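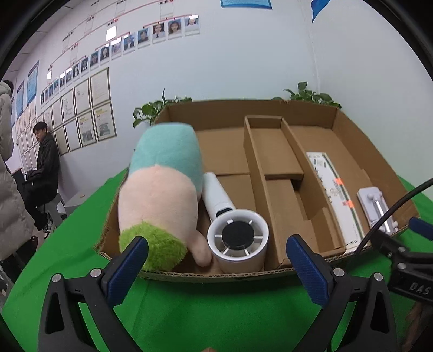 Plokwood Sikh Hymn Recordings Project
Second progress report to the Garg Fund

Prepared by Neelam Solanki, project lead

Period covered

This report covers the second stage of the grant. The work has two parts: digitizing the reel and cassette recordings of kirtan (sung hymns) held by the Plokwood gurdwara, and building a catalogue that can be searched by hymn, raga and singer. The first report dealt with storage and permissions and is not repeated.

Digitizing

All of the cassettes have been transferred. The reels are behind schedule - four need new leader tape before they can be played. Masters are kept as uncompressed files, with smaller copies for listening. Each master is stored in two places, one of them off site.

Speed drift on the older cassettes was corrected only where a harmonium gave a steady pitch to measure against. In all other cases the drift was left alone and noted in the record. 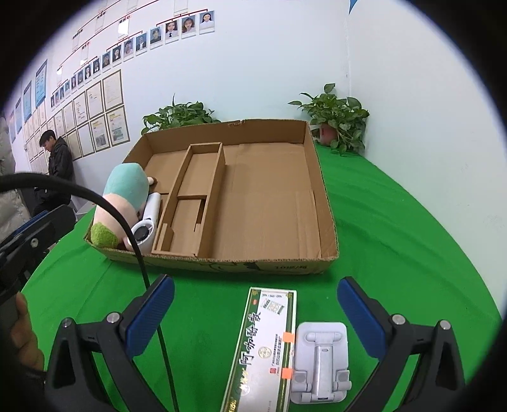
Catalogue

The catalogue now holds more than 2,000 entries in Skivix. An entry is one hymn as sung on one occasion, so a single tape can produce many entries. Page numbers follow the standard 1,430-page layout of the Guru Granth Sahib. Hymns from other sources, mainly the Dasam Granth and the works of Bhai Gurdas, are listed separately.

Spelling in Roman letters remains uneven. Deepak Singhal has drawn up a short rule sheet and is applying it to the older entries first. The Gurmukhi field is treated as the correct form wherever the two differ.

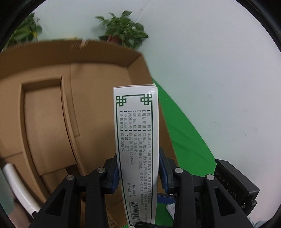 Page last changed: 27 January 2021

Access

Listening copies can be heard at the gurdwara library during opening hours. Online access is limited to recordings with written consent from the singer or the singer's family. Consent is still outstanding for six singers.

Spending

Spending is within budget on all lines except equipment, where the replacement tape deck from Protar cost more than was allowed. We ask that the difference be moved from the travel line, which has not been used.

Next stage

1. Repair and transfer the remaining reels.
2. Finish the spelling corrections.
3. Send the draft listening guide to the Fund for comment by the end of March.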